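The Pad, the Square and the Long Afternoon

A day spent looking after one gripper, by somebody who thought it would take an hour

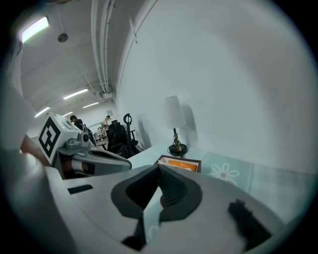 Start with the rubber

I came to the Losov workshop to write about robots, and I spent most of my first morning looking at a piece of rubber. I don't regret it! The finger pad on this gripper is dark gray, shaped a bit like a shield with a pointed top, and part of its inner face is ribbed with fine grooves. It's the only bit of the whole machine that is supposed to touch anything, so it gets more fussing than all the rest put together.

The routine is simple enough that they let me do it. You wipe the pad with a damp lint-free cloth, going along the grooves (going across them just packs the dust in deeper, which I learned by doing it wrong). Then you let it air dry, and you press it with your thumb. A good pad pushes back. A tired one has a sort of dead spot in the middle, like an old pencil eraser, and once you've felt one you don't need the gauge. They have a gauge anyway. It lives in a drawer with a lot of rubber bands and a tape measure from a hardware store called Corner, and it came out twice while I was there, both times to settle an argument.

Pads at Losov get swapped every 970 cycles, a number I assumed was the product of deep science. The answer I got was that the early ones started to slip a little past a thousand and somebody wanted a margin. Fair enough. The replacements come from Rarnik in bags of 30, and the first thing you do with a new bag is throw out any pad with a molding seam you can catch with a fingernail.

The square on the front

The second machine has a boxy head with a black-and-white square marker printed on its front, and the marker is how the system works out where that head is. Cameras love these things. High contrast, hard corners, no two patterns alike in the set, so the software can find one and work out how far off it is and which way it's tilted.

They do not love fingerprints. Or glare. I was told to look at the marker from low down, with the ceiling lights on, and tilt my head until I caught any shine. If I could see the lights in it, a camera could too, and then a black cell starts reading as gray and the position begins to wobble. It's a tiny wobble, but a gripper that's out by the thickness of a coin will close beside the thing you wanted and look very pleased with itself.

So you clean the marker dry, never with spray, and you check that all four corners are flat. A lifted corner is worse than a dirty one. I spent a good while pushing at corners with a plastic card before I was allowed to move on.

Why there's a lamp

I had expected test blocks. Gray cubes, maybe, on a gray bench. Instead there's a light blue tablecloth with a white daisy-like flower on it, and a table lamp with a white shade and an ornate brass stem that could have come straight out of my grandmother's front room. In front of that is an open box with something orange in it.

I love this. Cubes tell you that the gripper can pick up cubes. Household things are awkward. A lamp shade is light and gives when you squeeze it, brass is slick and shiny, and cloth bunches up if you come in too low. The Ogbonna checklist, which is the setup sheet everyone here swears by (and swears at), calls for a check of the table before any run, and the line about fabric is underlined twice. Smooth the cloth first, then set the objects down, then leave everything alone. I straightened the lamp after the check was signed off and had to start the sheet again from the top.

Closing on nothing

With the pad clean and the marker flat, you close the gripper on thin air. This sounds silly, but you learn a lot from it. The fingers should meet evenly, with no click, and the position reading should come back to the same number every time. We did 100 of these, and I kept the tally on the back of an envelope.

At 64 the number drifted. Just a hair, then it came back, then it drifted again. I was all for blaming the motor, because motors sound important, but the fix was a mounting screw a quarter turn loose. Tighten, mark the head with a dab of paint so you can see if it creeps, start over from one. The next hundred came out clean, which makes 200 closings on nothing at all, and I have rarely been so satisfied by an afternoon.

If you want to try this on your own gripper, do the screws before the count. I'd also write down the room temperature. Rubber stiffens in the cold, and the log from last December has a whole page of slipping grips that cleared up once the heating was fixed.

My last job was filling in the sheet: pad age, marker condition, the drift at 64, the screw. There's a box at the bottom for remarks, and I wrote that the lamp had been moved and put back.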